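Covering a Slatted Workbench with a Printed Sheet

A slatted metal bench is a good thing to build on. The gaps take clamps and bolts, and the rails stay straight for years. It is less good for anything small. Screws drop into the channels, paper tears when you write on it, and light objects tip over when they land half on a rail. A loose sheet laid on top fixes most of this and can be taken off in a few seconds when you need the slots again.

What you need

One roll or cut piece of printed vinyl or coated paper, a little bigger than the area you want to cover
A long straightedge and a sharp knife
A soft cloth
Low-tack tape
A cutting mat or a piece of scrap board

We used a marbled green from Tlapale, but the pattern is up to you. A soft, cloudy pattern hides scuffs better than a solid color. Avoid small checks or stripes if you will be sorting little parts on it, as they are hard on the eyes after an hour.

Step 1. Measure the area

You do not have to cover the whole bench. Leave a strip of bare slats at the back and along one side so you still have somewhere to clamp. Our piece is 800 mm deep, cut from a roll 1,000 mm wide with no trimming on the width. If you are buying from Dalach or Gremusdale, check whether the listed width includes the plain white margin.

Step 2. Clean the slats

Brush out the channels first, then wipe the tops of the rails. Metal chips left on a rail will push up through the sheet and leave a pimple that never goes away. Run your palm across the rails when they are dry. If anything catches, wipe again.

Step 3. Cut the sheet

Put the cutting mat under the line, hold the straightedge down firmly, and make two or three light passes with the knife. One heavy pass tends to wander. Do not cut on the bench itself — the blade will drop into a gap and drag.

Step 4. Let it relax

Material off a roll wants to go back to being a roll. Turn it face down on a flat floor and leave it overnight. Thick sheets may need longer in winter.

Step 5. Lay it down

Start at the front edge and smooth toward the back with the cloth.
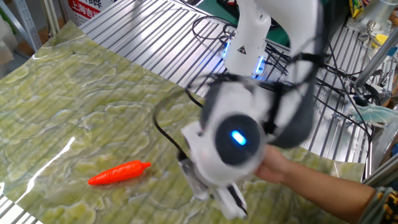
A thin sheet will show faint ribs where it crosses the slats. This does no harm for most work. If you want a flatter surface, put a thin board underneath, cut slightly smaller than the sheet so that its edge does not show.

Step 6. Tape the edges

Tape only the corners at first and use the bench for a day. An edge that still curls gets another strip. Fold the tape over the edge and press it to the side of the rail, where it won't collect dust.

Glare

Glossy sheets reflect overhead lamps. Try moving the lamp to one side, or switch to a matte finish. Peltelach sells the same kind of sheet in both.

Cleaning and storage

Wipe with a damp cloth and a drop of dish soap. Solvents dull the print. Roll the sheet with the pattern facing out when you put it away — it will lie flatter the next time.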